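4. 봉합 연습 패드 사용

4.1 패드 준비
1. Jarnau 연습 패드를 포장에서 꺼내 받침판에 올리고 네 모서리를 고정합니다.
2. 절개선이 작업자 쪽에서 세로로 놓이도록 받침판을 돌립니다.
3. 표면의 먼지를 마른 천으로 닦습니다.

주의: 알코올이나 아세톤으로 닦지 마십시오. 표면이 갈라질 수 있습니다.

4.2 단속 봉합
1. 절개선의 위쪽 끝에서 시작합니다.
2. 바늘을 패드 표면에 직각으로 넣고, 바늘의 곡선을 따라 돌려 반대편으로 빼냅니다.
3. 매듭을 짓고 실 끝을 짧게 자릅니다.
4. 아래로 내려가며 같은 간격으로 반복합니다.
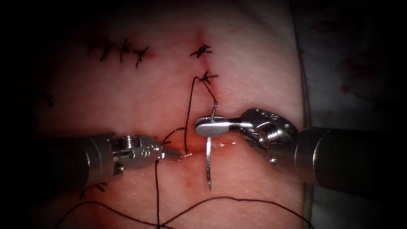 그림 4-1. 절개선을 따라 지은 검은색 매듭과 다음 땀을 위해 집은 곡침

참고: 실을 당길 때 절개선 양쪽이 겹쳐 올라오면 장력이 지나친 것입니다. 매듭을 풀고 다시 짓습니다. 한 땀에 60초를 넘기지 않는 것을 연습 목표로 삼습니다.

4.3 집게 끝 점검
1. 바늘과 실을 내려놓고 집게를 끝까지 벌립니다.
2. 양쪽 턱의 안쪽 홈에 실 보푸라기나 패드 조각이 끼어 있는지 확인합니다.
3. 이물질은 Brako 세척솔로 턱 끝 방향으로 쓸어냅니다.
4. 손목부의 핀이 튀어나오거나 헐거워지지 않았는지 확인합니다.

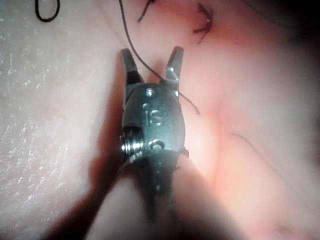
그림 4-2. 집게를 벌린 상태. 턱 안쪽의 홈과 손목부의 핀을 점검

주의: 턱이 어긋나 맞물리면 사용을 중지하십시오. 휘어진 턱을 손으로 펴지 마십시오.

4.4 보관
1. 남은 실을 모두 제거하고 바늘은 전용 폐기함에 버립니다.
2. 패드는 직사광선을 피해 평평하게 보관합니다.
3. 패드 한 장의 권장 사용 한도는 200땀입니다. 교체용 패드의 주문 번호는 부록의 Prilteo 소모품 표를 참조하십시오.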